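Home Fiction Essays Poetry Archive Submit

The Net Room

Reading time: 5 min

In accordance with the instructions of the estate, the contents of the property at 14 Prendbridge were to be inventoried, valued and released before the end of February. The firm of Bindetti assigned the work to Gert Makhubela, a senior clerk of its household division, who arrived at eight in the morning with a case of labels and the keys to the side entrance.

The late Mrs. Dulletti had left no children. She had left a nephew, Cristian Puma, who was entitled under the will to "any one article from the sewing room, of his own choosing," with the remainder to be sold. The clause had been drafted by the office of Venter, and the office of Venter had inquired at the time whether the testator wished to name the article. The testator had not wished to.

Mr. Makhubela began downstairs. The dining room was entered in the register as lots 1 through 22. The hall clock was found to be running and was entered as such. By midmorning he had reached the sewing room, where forty years of cloth had been folded by a person who evidently believed that cloth should be folded, and he cleared the table there to receive each piece in turn for examination.

Mr. Puma presented himself at the side entrance shortly before eleven. He gave his name twice and produced a letter. He was a tall man in a coat too thin for the month, and he asked whether he might wait in the kitchen until the sewing room was finished.

"The beneficiary is permitted to attend," Mr. Makhubela said. "The beneficiary is not required to."

"Then I will attend," said Mr. Puma, and he remained in the doorway of the sewing room with his hat in his hand.

The linens were entered first, then the wool, then a quantity of lining silk in colors no longer fashionable. Each piece was opened on the table, examined for moth and fading, and given a label. The schedule of Bindetti allowed two minutes for an article of cloth. Mr. Makhubela, who had been with the firm through three changes of schedule, generally required less.

At the bottom of the last drawer lay a piece of black net. It bore no hem and no ticket, and it had no weight to speak of. He placed it on the table and consulted the register for a suitable category. The register provided for curtains, for veils and for remnants. 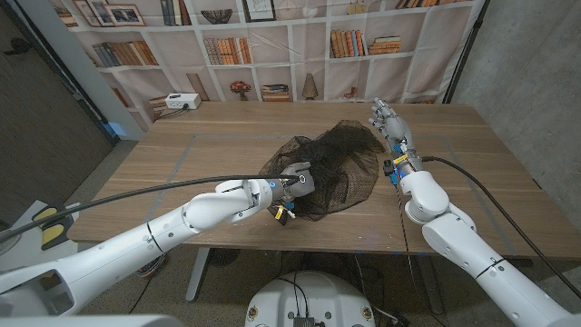
"It should be entered as a remnant," Mr. Makhubela said at last. "Unless the beneficiary has information."

Mr. Puma came two steps into the room. He did not touch the net. He said that his aunt had bought it the winter he was nine years old, when he had been sent to live with her, and that she had intended to make a veil of it for his mother's funeral. There had been a delay with the trains. The funeral had been held without them, and the net had gone into the drawer.

"She never cut it," he said.

"No," said Mr. Makhubela. "It has not been cut."

He was aware that the two minutes had passed. He was also aware that the regulations of the household division directed the clerk to record provenance where provenance was offered in good faith, and that the column for provenance was narrow. He wrote in it: Bought for a veil. Not made up. He considered the entry and found it accurate.

"Is it worth anything?" Mr. Puma asked.

"As a remnant, no. The walnut cabinet beside you has been provisionally valued at 2772. I am obliged to inform you of this before you choose. There was a buyer at the last sale who paid over 3000 for one of the same pattern."

Mr. Puma looked at the cabinet. It had glass doors and small brass keys, and as a boy he had not been allowed near it. He asked whether he would be given time to decide.

"The clause does not specify a time," Mr. Makhubela said. "The firm would prefer today."

They stood for some while without speaking. A delivery van stopped in the road and went on again. Mr. Makhubela straightened the labels in his case, which were already straight, and turned back two pages in the register to correct a figure that was already correct. He had conducted a great many inventories, and in his experience the heirs chose quickly and then wished to explain themselves. He had always allowed them to explain. It was not provided for in the schedule — he had simply never raised the matter with the office.

"My aunt would have taken the cabinet," Mr. Puma said.

"That may be so."

"She would have told me that I was a fool, and that I had rent to pay."

Mr. Makhubela did not consider that a reply was called for. He uncapped his pen.

"The net, please," said Mr. Puma.

The article was struck from the sale and entered on the release form as lot 59, remnant, black, one piece. Mr. Puma signed in the place indicated. Mr. Makhubela countersigned and took from his case a sheet of the gray tissue that the firm reserved for lace and christening clothes, and which was not to be issued for remnants. He laid the net upon it and folded it into quarters and then once more, pressing the air out with the flat of his hand. The finished packet was no thicker than a letter.

Mr. Puma put it inside his coat and thanked him. He asked, at the side entrance, what would become of the tissue, whether he should send it back.

"It is not returnable," Mr. Makhubela said.

He locked the door and went back upstairs. The cabinet remained to be labeled, and the thread drawers, and the button tins, which under the rules could be entered by weight. He entered the cabinet first. In the column for condition he wrote that the keys were present and that one of the doors did not quite close.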